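HSK 254 Household Practice
Unit 13: The Wastebasket, and Where It Goes
Handout, revised 8/22/07. Instructor: Carol Hebden

Reading for this unit: the Stanholm packet, pp. 3 to 20. Yes, all of it. It has large type.
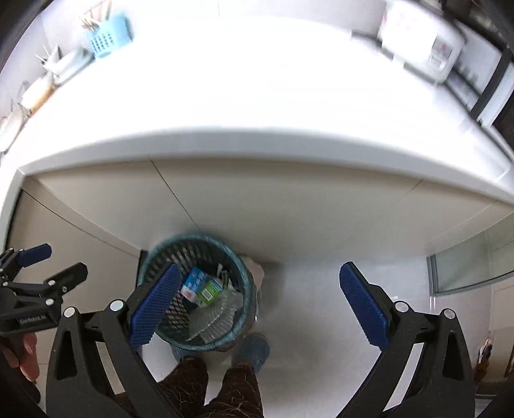
Last time we did dish racks, and several of you asked why a course with a lab fee spends a full session on trash. The short answer is that you will empty a kitchen wastebasket more often than you will do nearly anything else on the syllabus, and the homework from June suggests you could use the practice.

1. Placement

The usual spot is on the floor under the counter overhang. It keeps the basket out of the walkway and close to where packages get opened. Drawbacks: you can't see into it from where you stand, and things dropped from counter height land wherever they like. Pull it out before you scrape a plate. Push it back after. The second step is the one people skip, usually with a shin involved.

Do not put it next to the dish rack at counter level. Somebody in the Fillholm section tried this and defended it in writing.

2. Mesh or solid

Mesh is light, cheap and easy to rinse. It also lets anything wet out onto the tile. A mesh basket with no liner is for dry trash: cartons, boxes, wrappers. Coffee grounds are not dry trash. Neither is "mostly dry" soup.

3. Volume (this will come up again)

A kitchen basket rarely fills up with garbage. It fills up with air that has a box around it. One carton standing upright and one box leaning on it will use up a small basket, and then a clear plastic package goes on top, springs open and finishes the job.
- Cartons: open both ends, flatten, then put in.
- Boxes: same. If your town recycles them, they shouldn't be in there at all.
- Clear packaging: fold it and tuck it under something heavier. It will fight you.

4. The bag on the floor

Sokol calls this "the satellite." A plastic bag gets set down behind or beside the basket, on a temporary basis, and by the end of the month it has seniority. Decide what the bag is for. If it holds spare liners, hang it inside the cabinet door. If it holds trash, see section 3.

For next time: empty, rinse and reline one basket at home and write half a page on it. Tromeo chapter on sponges is optional, but bring gloves.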